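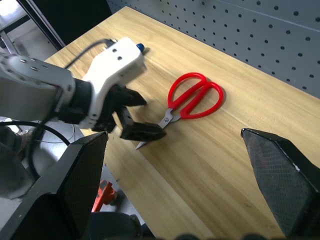 4.2 Where the scissors rest

Of all the hand tools in the study, scissors turned out to be the richest to follow. They are used by everyone, they belong to no single craft, and they are put down far more often than they are put away. Across the 14 shared workrooms we logged 3,828 set-downs of a hand tool, and 543 of these were scissors. No other tool came close, and we had expected the tape measure to win easily.

We coded each set-down by surface (table, shelf, wall, seat, floor), by distance from the edge of that surface, and by posture. Posture needs a word of explanation. A pair of scissors can lie flat, stand in a cup, hang by one loop, or lean against something, and each of these asks for a different hand movement when the next person picks it up. Lying flat was by far the most common, with 397 of the 543 cases. Figure 3 shows the typical arrangement: the pair flat on a light wooden tabletop, red loops toward the pegboard wall and blades pointing away from it. One loop sits slightly over the other, a detail we began to record only in the second round of coding and now wish we had recorded from the start.

The loops matter a great deal. When they overlap, a person reaching in has to part them with a finger or thumb before the scissors can be used, and many people do this in the air, on the way to the work, without looking. When the loops are spread, people tend to put thumb and fingers straight in while the scissors are still on the table, and then lift. We found this difference delightful to watch. It is a small skill, learned so early that the users we talked to could not say which of the two they did, and several picked up a pair on the spot to find out.

Handle color had a clear effect on how long people searched. In the Darndale rooms, where most of the scissors had bright handles, users usually went to the right spot in one glance, even on a crowded table. In the Bescombe rooms the handles were mostly black or dark gray, and scissors were often covered by cloth or paper while people looked for them elsewhere. Pale wood helps here too. A strong handle color on a light, even surface can be picked out from across a room, while the blades alone are easy to miss. Pieces of bare steel catch the light in odd ways and take on the color of whatever lies around them.

Wall storage was the part of the study that surprised us most. Pegboard is cheap, it can be rearranged in a minute, and every coordinator we spoke to was fond of it. Yet a board within arm's reach did not mean that scissors ended up on it. In the Horrocks rooms they went back on the wall mainly at the end of a session, and between cuts they stayed on the table, often in the strip just in front of the board. We have come to think of this strip as a kind of waiting area. A tool left there is out of the way of the work and close to its hook - near enough to home to count as tidy, in the eyes of most users.

The direction of the blades followed a looser pattern. People working alone tended to set the scissors down with the handles on the side of the hand that had been using them. People sharing a table turned them more often, so that the handles faced a neighbor or the middle of the table. We saw this turn in all age groups, and it was made without any talk at all. At the Mastisico site, where the tables are long and people work on both sides, a pair could cross the table and come back several times during one piece of work, turned a little each time it was put down.

We had planned to treat every flat set-down as a lapse in tidiness, and the original coding sheet says so. After the January visits we dropped that label. A pair of scissors left flat in the open is easy to see and easy to share, and for the short gaps between cuts it serves the work very well. The code was changed to "resting", and the earlier sheets were read again with this in mind. Set-downs on seats and on the floor kept their old label, and they are treated together with the other misplaced tools in Section 4.4.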